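Last revised 26th March. Replaces the older sheet on single-layer masking.

# Heat Embossing a Stamped Sentiment on Dark Cardstock

This page covers one technique: stamping a short sentiment in clear pigment ink on dark cardstock and covering it with white embossing powder. It assumes you already own a stamping platform or an acrylic block. Watercolor paper and vellum behave differently and are covered on their own sheets.

## Materials

- Dark cardstock, smooth, heavy enough that it does not flex when held by one corner
- Clear embossing ink pad, freshly inked
- White embossing powder, fine detail grade
- Anti-static powder bag
- Heat tool with a narrow nozzle
- Clear polymer or red rubber sentiment stamp
- Small dry paintbrush, soft
- Scrap paper, folded once down the middle
- Tweezers with a reverse grip

Standard-grade powder will work for letters taller than a quarter inch. Below that size the closed letters (a, e, o) tend to fill in, and the detail grade should be used.

## Preparing the cardstock

Trim the panel before stamping. If a mistake is made in the sentiment, only the panel is lost, and the base stays clean. For a standard A2 card, a panel of 4 by 5 1/4 inches leaves an even border of an eighth of an inch on all sides.

Warm the panel with the heat tool for a few seconds, moving constantly. This drives off moisture held in the paper. Let it cool flat. Then wipe the anti-static bag over the whole face, including the areas you do not plan to stamp. Stray powder sticks to fingerprints as readily as it sticks to ink.

Do not touch the face after this step. Hold the panel by its edges or with the tweezers.

## Stamping

1. Place the panel in the corner of the stamping platform and fix it with magnets.
2. Lay the stamp face down where the sentiment should go. Check it against a ruler, measuring from the left edge to the first and last letters.
3. Close the lid to pick up the stamp.
4. Ink the stamp with light taps. Pressing the pad hard pushes ink down the sides of the letters and leaves a halo.
5. Close the lid and apply even pressure for a count of three.
6. Open the lid, re-ink, and stamp a second time in the same position.

With an acrylic block, skip step 6. A second impression made by hand will not line up.

New polymer stamps often carry a film from the mold that repels ink. Rub the surface with a white eraser before first use, then stamp twice on scrap to confirm the coverage is solid. Iolanda Rezende's class notes from Bramstead suggest a fine sanding block instead. It does work on red rubber, but it will dull the edges of a polymer stamp over time.

## Applying the powder

Set the panel on the folded scrap paper. Pour a generous amount of powder over the sentiment, tilt the panel so it runs across every letter, and tap the excess onto the paper. Flick the back of the panel twice with a fingernail.

Inspect the result under a lamp held low to one side. Loose grains between letters can be removed with the dry brush. Work from the outside toward the letters and stop short of touching them. If a letter has a bare spot, do not try to patch it with more ink. Brush everything off, wipe the panel, and start over on the reverse side.

Return the unused powder to the jar using the fold in the paper as a spout.

## Heating

Preheat the tool for around 18 seconds, pointed away from the panel. A cold tool blows air before it blows heat, and the moving air is enough to shift the powder.

Hold the nozzle 2 inches above the face and start at one end of the sentiment. The powder changes from grainy and matte to smooth and glossy when it melts. Move on as soon as a letter turns. Overheated powder sinks into the paper and looks gray and oily - this cannot be reversed.

If the panel begins to curl, heat it from the back for the remaining letters. Leave it flat for a minute before handling.

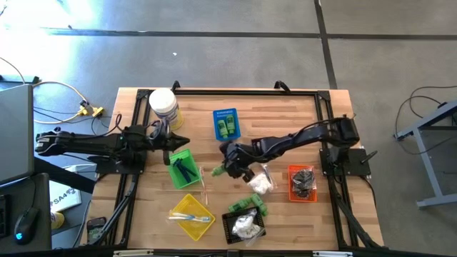 Once cool, the letters should feel raised and slightly slick. Run the side of a finger across them. Any grit means the powder has not fully melted, and a short second pass over that section will correct it.

## Mounting the panel

Foam tape gives the panel some lift and hides any curl left from heating. Run one strip along each edge and one across the center. Liquid adhesive may be used for a flat mount, but keep it to thin lines, and weight the card under a book until set. Put a sheet of clean copy paper between the book and the sentiment.

For mailing, a flat mount is the better choice. Thick foam can push an envelope past the limit for standard letter postage.

## Common faults

**Speckling around the sentiment.** The anti-static step was missed or the panel was handled afterward. Single specks that have already melted can sometimes be lifted with the tip of a craft knife.

**Broken letters.** Uneven pressure, or a dry pad. Re-ink the pad and leave it stored upside down overnight.

**Filled-in letters.** Too much ink, or powder that is too coarse.

**Bubbled surface.** The nozzle was too close. Raise it to 3 inches and move faster.

**Yellow tint.** Usually scorched powder. Some older jars of white also yellow in storage, so test on scrap before blaming the tool.

## Batch work

For a run of 40 cards, do each stage for the whole batch before starting the next, with one exception: stamping and powdering must be done together. Clear ink stays open for only a few minutes on absorbent cardstock. Powdered panels can wait in a lidded tray and be heated in groups of eight - let the tool rest between groups.

Jailson Guerra has asked about doing the same thing with gold powder. The steps are identical, but gold shows overheating sooner, and the tool should be held slightly higher.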